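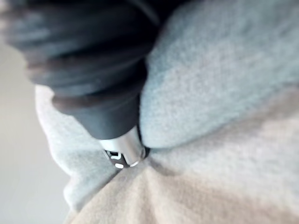

*Pale blue-gray fleece, one of the pile.*

I have been told, more than once and by people who mean well, that there is a correct way to fold a fleece blanket. Anayeli Bermúdez sent me a link to one of these systems in December, with the word "life-changing" and a heart. I watched all 20 minutes of it. The woman in the video folded a thin cotton throw that looked as if it had been ironed first, and it stood up on its own like a greeting card. I own fleece. Fleece does not stand up on its own.

Still, the blankets had been living in a heap on the end of the couch for most of the winter, and on Saturday I gave the thing a fair trial. The method goes like this: in half, in half again, then in thirds toward you, smoothing the air out with a flat hand after each fold. Then you file them upright in a basket, spines facing up, and supposedly you can pull one out without disturbing the rest.

The first part is fine. I have no quarrel with folding in half. The smoothing is where I start to doubt that anybody who sells this idea owns a blanket that gets used. You press down on napped fleece and it dimples, and the creases run off from wherever you pressed, and when you let go it puffs up into a mound again. By the third fold you have something closer to a loaf than a file folder. I tried rolling instead (Rutilio Tapia swears by rolling, he used to pack for long bus trips) and the roll held for as long as I was looking at it.

What did help, a little:

- Shaking each blanket out hard before folding it. Half of my lumps were in there already.
- Folding on the floor. The couch cushions give, so you end up pushing the cushion down and the blanket with it.
- Stopping at fewer folds. Fat and square stacks better than thin and springy.

I also looked at buying my way out, which is how these articles usually end. There is a set of 5 fabric dividers from a company called Hadach, and Costell does a "blanket ladder" that leans against the wall and costs more than every blanket I would hang on it. The reviews for the ladder are very enthusiastic and nearly all of them were written on the day it arrived. I'd like to hear from those people in the spring. Zyanya Alvarado bought one and I notice hers has a bathrobe on it.

So the current arrangement is a plain stack on the low shelf, folded sides out, heaviest at the bottom. I'll admit it looks better than the heap did. The couch has an end again. Whether it survives a week of people getting cold at nine at night and yanking out the one on the bottom — that I am less sure about.

Anayeli asked if I was converted. I said I had folded some blankets. She has sent me another link, this one about fitted sheets, and I haven't opened it.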